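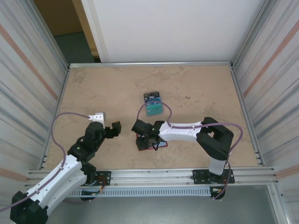 Cable dressing on two-arm tabletop cells. We rewrote our internal practice sheet in May after Ghassan Haddadin went through the downtime log. Posting the parts that apply outside our shop. Thread.

The log covered 1,684 runs on the Stavow line. Dropped objects were the largest stop category, as expected. Cable faults were second. We had been filing them under "comms" for most of a year, which hid them.

Rule 1. The gripper cable gets a service loop at the wrist, sized with the wrist at its worst rotation. Sizing it at home position is the usual mistake. Drive the joint to both limits, hold, look at the connector. If the jacket is straight within a hand's width of the plug, add length.

Rule 2. A tall loop is acceptable on a tabletop cell if it stays above the link. It is not acceptable if it can pass under the gripper fingers at any reachable pose. Check this with the arm moving at reduced speed, power on, one person on the stop.

Rule 3. Loops also block cameras. An arch of bright cable across a package label will break a detector that was trained on clean views. Either route it differently or collect your data with it in place. Pick one and write it down.

Our own choice is the second. Purple jacket on both arms, left in view. Same jacket color in collection and in deployment. If maintenance replaces one with black, that is a configuration change and it gets logged as one.

Rule 4. Fix the cable to the forearm at two points minimum, and never across a joint gap. The elbow is where we see crushed jackets. Cable goes over the outside of the elbow with slack on both sides.

Rule 5. Strain relief at the base. Signal and power come down to the front rail and get clamped there before they reach any connector. Thin loose conductors near a mounting plate are a finding, even if the arm runs fine. Miroslava Dvořáček fails cells on this at acceptance and she is right to.

Rule 6. Both base plates go on the same beam. If the arms are on separate supports, you calibrate the pair again every time someone leans on one. Torque the plate fasteners, paint-mark them, check the marks at 400 hours.

Rule 7. Shared zone. The center of the table belongs to one arm at a time unless the task file says otherwise. The other arm parks over bare table on its own side, fingers clear of the surface. Parked means commanded and holding. It does not mean someone left it there.

Rule 8. Flat items. Approach from the side at an angle, lower finger first, contact speed limited. Glossy packaging slides, and thin stock with a clear edge catches a fingertip. Flenley asked for a fixed force number here. We do not give one. Measure it on your own stock.

Rule 9. Overlapping items are a separate test case from single items. A cell that passes on singles has not passed on overlaps. Report the two results apart.

Rule 10. Inspection interval for gripper cables is 1,000 cycles of the wrist joint, counted by the controller. Bend the jacket by hand at the plug and at the first clamp. Whitening or a flat spot means replace.

Replying to Vondráček, who asked about wireless grippers: no position. We have not run one long enough to write a rule.

Replying to Tikia: yes, the sheet applies to single-arm cells. Skip rules 6 and 7.

Correction to rule 4: two points minimum is for the forearm only. The upper link needs its own clamp.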